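**Thursday, after lunch**

Board day. Pale one, Thambiah offcut stock, supposed to be maple but the ticket says birch on one side and maple on the other so who knows. Ask Karnosico next order. Put it down on the blue pegboard table to get a proper look at it.

Grain is nice. Wavy figure on one half, gets streakier with little flecks toward the other. Bit of a pity to use it as a play surface but it was the only one big enough.

Seams: the middle one I can see from standing. Ran a nail across, can't feel it. Second one nearer the far edge is much fainter, had to get the light sideways to be sure. Leave both.

Flatness - straightedge corner to corner, rocks a hair on one diagonal. Card under the low corner fixes it. Do NOT clamp, last time we clamped the Orudance board it took a set and never came back.

Sanding: 2 passes by hand, with the grain, wiped down between. No finish yet. Oil would bring the figure up but then the blocks skid, and red paint shows on oiled wood (see the old board, ugh). Try wax on the underside frist.

Blocks: kept them all up along the far edge so the rest stays clear for checking. Red cylinder and red star over in the left corner, yellowish one behind. Star has sharp points, eased them with 220, still want another go. Cylinder stands fine on its end.

Front lip is a touch darker than the face, might be glue or just end of the sheet. Scrape a bit and see.

To do
- wax test, underside
- star points again
- box for the blocks, Grandarix tray is 57 wide, should fit on the shelf by the sink
- relabel the offcut rack, its a mess 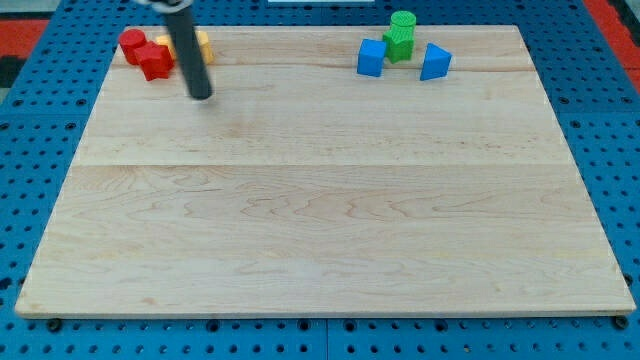 Board on the blue table, blocks at the far edge.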